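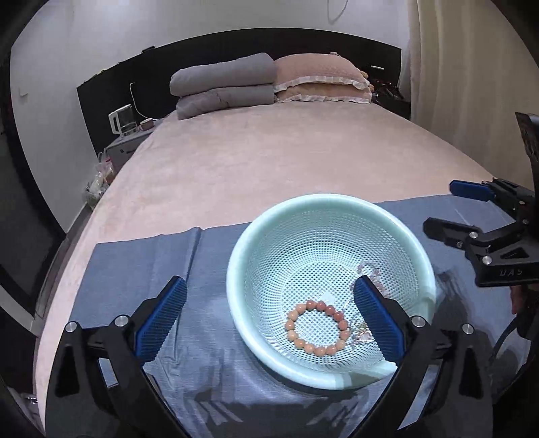

Katia D'Amico: Still can't get the case inventory to match. Printed list says 394 tags, the register report says something else every time I run it. Booth 18, Lodham building, second floor. Sold tags from Saturday are showing as unsold AGAIN. Customer was quoted a price on a lamp that left the building already. Please look today.

Status: open
Assigned: Nives Greco

Notes --

Pulled the sales report for booth 18. Four items rang up with no tag number, just "misc jewelry" or "misc glass". So they come off the money side but not the inventory side. Explains part of it, not all.

Asked front desk how they ring things when the tag is missing. They use the misc button. Told them to write the dealer code and description on the slip at least. Will put a note by the register.

Lamp: tag was scanned fine. Sale is in the system at 2:40. But the listing page still has it. Sync to the web page stopped, last good run was Friday night. Restarted it. Ran for a minute, then quit with "row limit".

Row limit is 3,000. We are over it with the Neves dealers added in. Didn't know there was a limit. Asked Volodymyr, he says it was set when we only had the one building and it can be raised in settings, needs the owner login. I don't have the owner login.

Emailed Ilaria Bassi for login.

Update, 4:15 -- got it. Raised the limit, ran the sync by hand. Lamp is gone from the page. Also gone: two mirrors and a Pyrex set that sold the same afternoon.

Katia, can you recheck your list agianst the page? Ignore the misc ones, I'm fixing those by hand.

Katia D'Amico: Better. Only off by the four now. But the brooch tray is listed twice, once at the old price.

Old tag was never voided when you marked it down. Voided it. When you reprint a tag please use "replace" and not "new", otherwise both stay live.

Misc items: matched three from the slips. Fourth one has no slip. Leaving the ticket open until front desk finds it or we write it off. Katia's payout will be correct either way, the money was posted to her booth, its only the count.

Status: waiting on front desk

Recent tickets
Tag printer skipping every other label, Sullov
Key missing for locked case, Nendby
Layaway balance wrong after partial payment
Dealer rent charged twice in October
Emmanuel Athumani: booth move, needs new tag codes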